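Benarura Community Garden
Minutes of the May general meeting

The meeting opened at 6 in the back room of the Flunel Street library. We had a great turnout, with people standing along the bookshelves. The April minutes were approved with one fix: the rain barrels are on the north fence, and the minutes had them on the south.

1. Plots
All 82 plots are taken, for the first time since the garden opened! The waiting list will go up on the shed door so that people can check their own place on it. Two plots near the compost bays have been split in half lengthwise to make beds that can be reached from a chair or a walker. Members who have tried them love them, and the meeting agreed to split two more this fall if the holders are willing.

Reminder that paths between plots are shared. Squash vines are already heading across the path in the middle row, and it's only May. Please turn them back.

2. Money
The balance stands at $2627 after the spring plant sale, our best sale yet. The tomato seedlings went in the first hour, and the peppers were gone soon after. Water is paid up through the summer. Agreed to buy one new hose reel and to have the old wheelbarrow fixed before we think about a new one. The wheelbarrow has a good tray, and several members spoke up warmly for it.

3. Harvest supper
Long and happy discussion. The supper will be held at the garden again, with tables down the center path. Everyone brings a dish made with at least one thing they grew. There was a call for more hot food this year, and the soup people are up for it. Please bring your own plate, cup and fork; the garden will supply serving spoons and big bowls. Children's table to be set up under the pear tree, with play food and crayons as before. 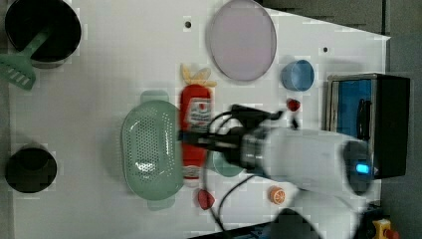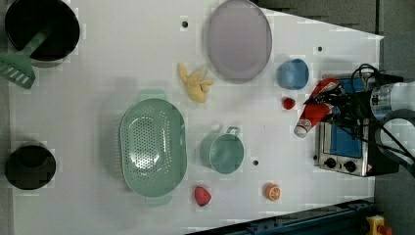
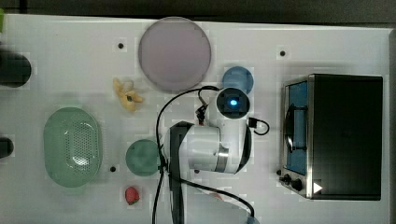
Kitchen things and play food on a white tabletop.

Music: the Mamo fiddle group has offered to play for an hour in exchange for supper. Accepted with applause. If it rains we move under the big awning, which needs its two missing poles found before then. They were last seen behind the compost bays.

4. Seed swap with Turkov
The Turkov gardeners have asked us over for a swap — their beans for our lettuces, more or less. Everyone thought this was a fine idea. Seeds should be in labeled envelopes with the year on them. Last time we came home with a beautiful purple pole bean and no clue what it was called, and it has done so well that half the east side is now growing it. We will ask.

5. Other business
The gate latch sticks. Lift, then push. A new latch is on order.
The bees are back in the old stump by the tool shed and should be left in peace.
Mulch delivery is expected before the end of the month. Bring a fork and gloves, and the pile will be gone by lunch.

The meeting closed at almost 8. Rhubarb cake was shared, and the recipe will be pinned up in the shed.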